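Equipment plan: what we buy first, and what can wait

Many of you have asked what happens with the money for the handling lab in Birnport, so I will try to explain it in simple words. The short answer is that we buy fewer things than we wished in spring, but we buy them in a better order.

Our biggest question was the hands. A simple two-jaw gripper costs much less than a hand with separate fingers, and for boxes it is enough. But the work we promised to Jutulix is with thin containers and small parts, and for this Analyn Dela Peña and her group want to stay with the fingered type. After long discussion I agree with her. We have put three hands in the plan, two for daily work and one as a spare.

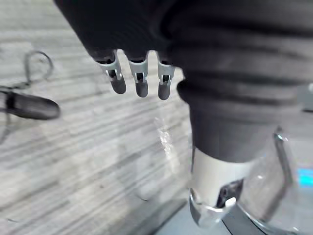
The running costs are the part which we estimated badly last time. Fingertips wear out, and we ordered them in small packs whenever somebody remembered, so we paid the delivery again and again. From October we will order 40 tips together and keep them in the grey cupboard in Marquez, next to the spare cables. Bart Boersma keeps the list. Please write down what you take - also when it is only one.

We also reserve 216 hours of technician time for the coming year. Rogelio Mercado asked for more, and I understand why, but at the moment the budget does not allow it. If the repairs take more time than this, we will move the second arm to the following year and not cut the training of new people.

The new tables are postponed. The old ones are flat and strong, and they can stay one more year. The wrist cameras stay in the plan, together with longer cables, which the evening group requested already two times.

Still open is the service contract with Brerari. Their first offer did not include transport of a damaged hand, and Funmilayo Eze is asking them for a new one. If you have had experience with such contracts, good or bad, please send her a few lines before Saturday.

Marilou Lagman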